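Plollach grip comparison, tabletop set

README, last edited May 31, 2021

Maintainer: Everett Kasprzak

Contents

This folder holds the recordings and notes from the comparison of two finger types on the Plollach hand-held gripper. Both finger types were run on the same breakfast tasks with the same operator instructions. The aim was to decide which finger to carry over to the Semby arm. It was not meant as a training set, though parts of it can be used that way if the limits listed further down are respected.

The two finger types are:

fin – flexible triangular fin with a ridged foam pad on the inner face
flat – rigid jaw with a smooth rubber face, from the Kowalczyk parts kit

Each finger body carries a square fiducial marker. Gripper opening is computed from the distance between the two markers in the camera view. There is no encoder on the hand-held unit, so a take in which either marker is lost for more than 17 consecutive frames has no valid opening value over that span and is flagged in the index.

Tasks

pick_plate – lift a plate by the rim and set it down on the other side of the table
toast_out – take one slice of toast from the toaster and put it on a plate
bottle_up – pick up the plastic bottle and stand it at the back of the table
cutlery – move the fork and the spoon from the plate to the tabletop

Every task was recorded 32 times per finger type. Object positions were changed by hand between takes, with no fixed grid. The food is toy food. Lighting was left on the ceiling fixtures only.
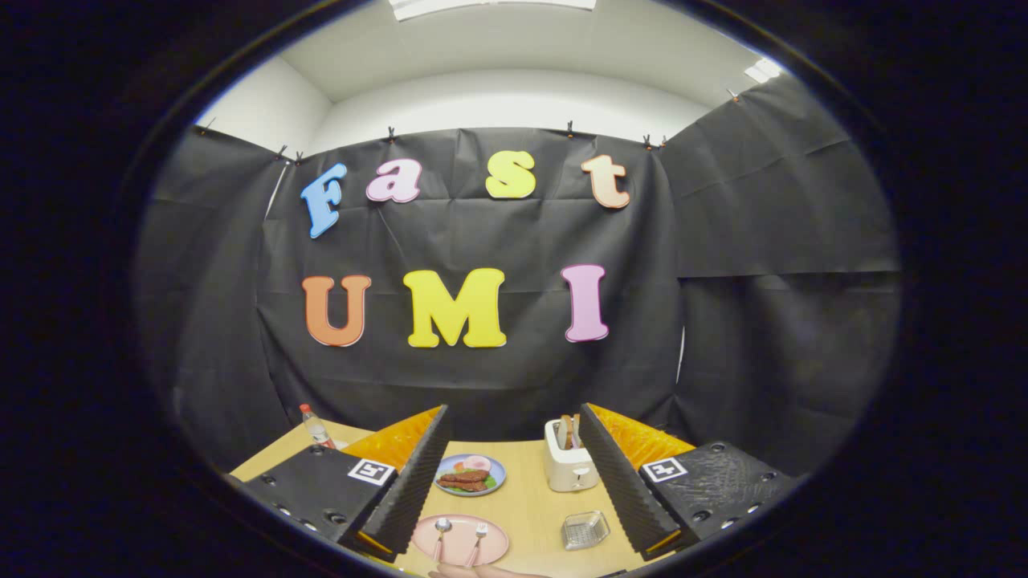
Takes are stored one per folder. The folder name is the task name, the finger type and a running number, in that order. Inside are the video, a pose file and a short text file with the operator's verdict. The verdict is one of ok, slip, drop or redo. A slip means the object moved in the grip but reached its goal. A drop means it left the grip before the goal. Takes marked redo were stopped by the operator and should be left out of any count.

Camera

The camera is a wide-angle unit mounted on the gripper and looking along the fingers. The image is a rounded area inside a black border. The border is part of the recorded video and has not been cropped. Do not apply a standard pinhole calibration. The lens parameters are in calib.txt and were measured once, before the first take. The camera was taken off to change its battery during cutlery, fin, take 26, and remounted against the same stop. Poses after that point were checked against the markers and not corrected.

Findings so far

The fin finger was better on plate rims. The pad follows the curve of the rim and the operator needed less care with the approach angle. The flat jaw needed to be square to the rim, or the plate turned in the grip.

On cutlery the order was reversed. The fin bends away from a thin handle lying on a plate, and the operators ended up pushing the fork sideways before they could close on it. Toast showed no difference we would defend. On the bottle, both types held well around the body and poorly at the cap.

Known problems

Marker loss is more common with the flat jaw – the marker plate sits lower and the operator's wrist angle tends to hide it.
In 3 takes of toast_out the audio track is missing. The video is complete.
Pose drift shows up when the gripper is held still for long periods. The Eltstead tracker does the same on other data, and we have not found a setting that removes it.

Still to do

Repeat cutlery with a stiffer fin. Planned for June, on the Semby arm as well as by hand. Results will go into a separate folder and the index here will not change.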